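The Ferry Book

The ferry from Hirkum to Skumness ran twice a day until the end of October, and after that it ran when the pilot felt like it. Joscha Seidel knew this because it was printed on the ticket. He had bought the ticket anyway.

He had his father's book in his coat. It was a ledger with a cloth cover, and in it his father had written down every crossing he made as a deckhand. There were 319 of them. Each had a line to itself with the hour, the wind and one remark. The remarks were mostly about food. "Cold potatoes." "Good soup, too much pepper." "No bread on board, words were had."

The last line had an hour and a wind and then nothing.

Joscha sat down in the waiting room at Hirkum and put his bag between his feet. A woman at the ticket window was eating an apple and reading a timetable for some other company. The heater made a ticking noise. It was twenty past six in the morning and the window faced the water, and for a while he looked at the water because there was no other thing to look at. The color didn't change as it got lighter. It only got more of it. 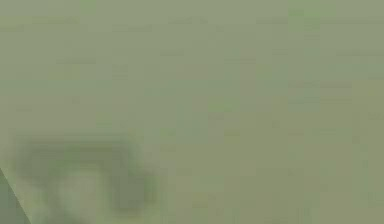

Flat green, early.

"You're the one for Skumness," the woman said.

"Yes."

"He might go at seven."

"And if he doesn't?"

She thought about it. "Then there's a bus to Eltetby."

He didn't want to go to Eltetby. He had been to Eltetby when he was a boy, to have a tooth out, and his father had bought him a paper bag of hot chestnuts afterward that he couldn't chew. He had carried them home in his pocket and they had eaten them two days later, cold. He looked for that crossing in the ledger now. It was number 154. The remark said, "Boy brave. Chestnuts."

He read it a second time and shut the book.

The pilot came in at ten to seven with his collar up. He was a heavy man with small ears. He asked the woman if there was mail and she gave him five envelopes and a parcel tied with green string. Then he looked at Joscha.

"Only you?"

"Only me."

"What's over there for you?"

Joscha had an answer ready. He had worked on it on the train from Hollenstein -- something about family, and settling matters. But the pilot was already going through the envelopes and didn't seem to be waiting for it.

"My father used to work this boat," Joscha said.

"Not this boat. This boat's new. Nine years." The pilot put the envelopes inside his jacket. "What was his name?"

"Seidel."

"With the book?"

"Yes." 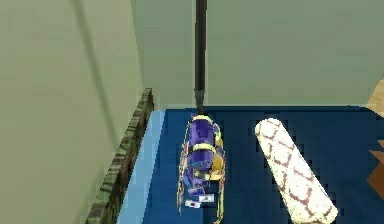

The pilot nodded for some time. He had a way of nodding that used his shoulders. Then he said that he had started as a boy in the galley, on the old boat, and that it had been his job to make the soup. He said he had seen Seidel write in that book after every meal and had never once been allowed to read it.

Joscha took out the ledger. He turned the pages until he found the soup and held it up to the light from the window.

"Too much pepper," the pilot read. He read it again with his finger under the words. "It was not too much pepper."

"It says good soup first."

"It does say that."

The woman had put down her apple core and come around to the side of the window so she could hear better. The pilot turned back a page and then forward two. He found the bread. He said the bread had not been his fault, there had been a mix-up with the bakery, and 3 men had shouted at him about it and Seidel had not been one of them. He wanted that known.

"I believe you," Joscha said.

They went down to the boat at seven. The planks were slick and the pilot told him where to put his feet. There was a bench behind the wheelhouse, out of the wind, and Joscha sat there with the parcel on his knees because the pilot had handed it to him without saying anything.

When they were past the marker he opened the ledger to the last line. He left his father's blank alone. Under it he wrote the hour, and he asked the pilot for the wind.

"Southwest. Light."

He wrote that down. Then he held the pencil over the page and tried to think of a remark.

"Is there anything to eat?" he called.

The pilot reached under the wheel, felt around, and passed back half a sandwich in wax paper. It was egg. Joscha ate it slowly, facing backward, watching Hirkum get smaller, and when he had finished he wiped his fingers on his coat and wrote, "Egg. Needs pepper."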